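Section 3: Folding the Big Quilted Blanket

I wrote this part for Kalliopi Berisha, who kept getting a lump where a rectangle should be. 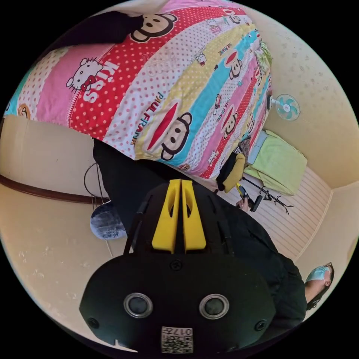
Thick quilted blankets fight back, so my whole method is to let the print do the measuring. On a striped one with diagonal bands, like the pink, yellow and light blue in the photo, don't follow the stripes -- they'll pull you off at an angle! Go by the outside edges.

1. Spread it out, pattern side up, and smooth any folded-over corners.
2. Bring the long edges together and press the air out with your forearms (really lean on it).
3. Fold it in half the short way, then in half again.
4. Slide it into the Pillitz bag and zip slowly.

Note: I like a face on top, so I finish with one of the Paul Frank monkeys showing.

Caution: Keep the quilting clear of the zipper. Mine snagged in February and I'm still picking at the thread.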